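Narkport Room Planner, two months in

4/12/18

I've moved apartments more than anyone should, so when my friend Marietjie Moodley told me to try Narkport before I bought one more thing that wouldn't fit up the stairs, I listened (for once!).
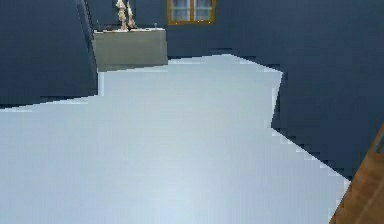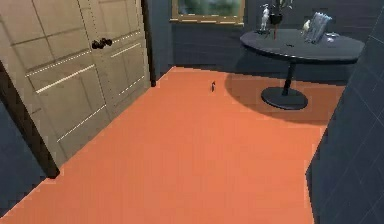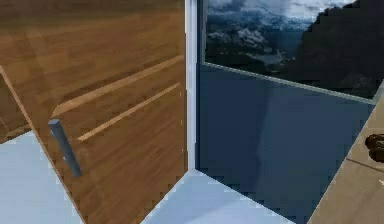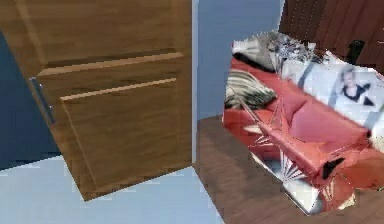 Navy walls and bare floor first, then the beige wardrobe, the brown wood panel and the cabinet with the slim handle.

Setup was painless. You type in your measurements, and if you get one wrong it lets you fix it without starting over – my old planner from Zetico made me redraw the whole apartment every time. My building is from 1956 and there isn't a square corner in it, so I was fixing things a lot.

The catalog has 500 pieces, heavy on bedroom stuff and weirdly thin on desks. Search is picky too. Type "couch" and you get nothing, type "sofa" and there they all are.

Printing is the part I'd complain about. My shopping list came out with the prices missing, and the help desk took 2 days to write back. Precious Joubert there was lovely about it, though, and sent me a fix that worked.

It runs fine on my laptop and chokes on my tablet. I'd still buy it again, and I've already started on my sister's kitchen – she wants an island, and I have doubts.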